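Reading time: 2 min

Drawer task: episodes rejected at import
Opened by Damilola Akande, Fri 20 March
Project: Lurano, simulated kitchen set

The last batch has 44 episodes. The import script accepts 37 and drops the rest with "state and view do not match". Same script and settings as the October batch, which went in clean.

Wrist view from one of the dropped episodes: 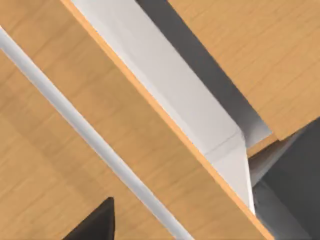
Wrist view, finger tip at lower left, boards and white rod beyond

Reply from Oluwaseun Okonkwo

Is it only the wrist view? Please send something from overhead as well. Kedov had a fault where the views were saved a few steps apart.

Reply from Damilola Akande

Overhead view attached. I replayed the episode with the export delay set to 20 ms and then to 10 ms. Same error both times.
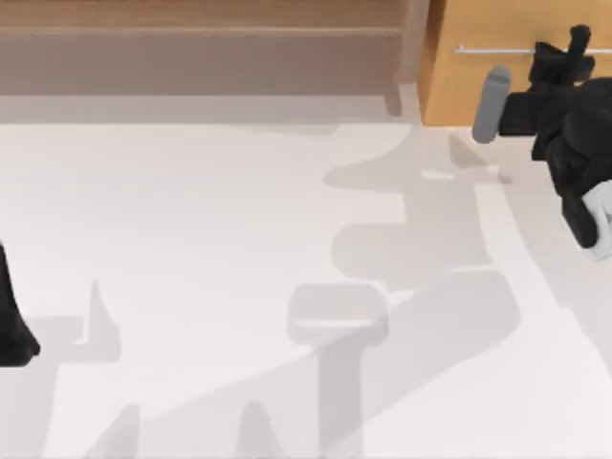

Overhead view, right gripper by the orange-tan panel

Reply from Oluwaseun Okonkwo

Thanks. The delay is not the cause, so put it back to the default. Can you check how the drawer is labelled in the state file?
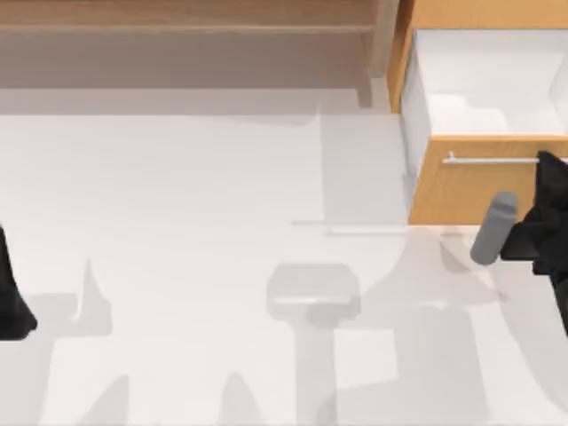 The state file stores one drawer value per step, and the importer reads it as open or closed. In the overhead view the drawer is plainly out, with its white interior showing, so a step like that must carry the open label. The dropped episodes have "closed" all the way through — the recorder never updates the value after reset. I have patched the recorder and will run the dropped episodes again before anything goes to training.

Status: waiting on rerun

Contact Bidevo support | © Bidevo | Back to top
We use cookies to keep you signed in. Accept or manage settings.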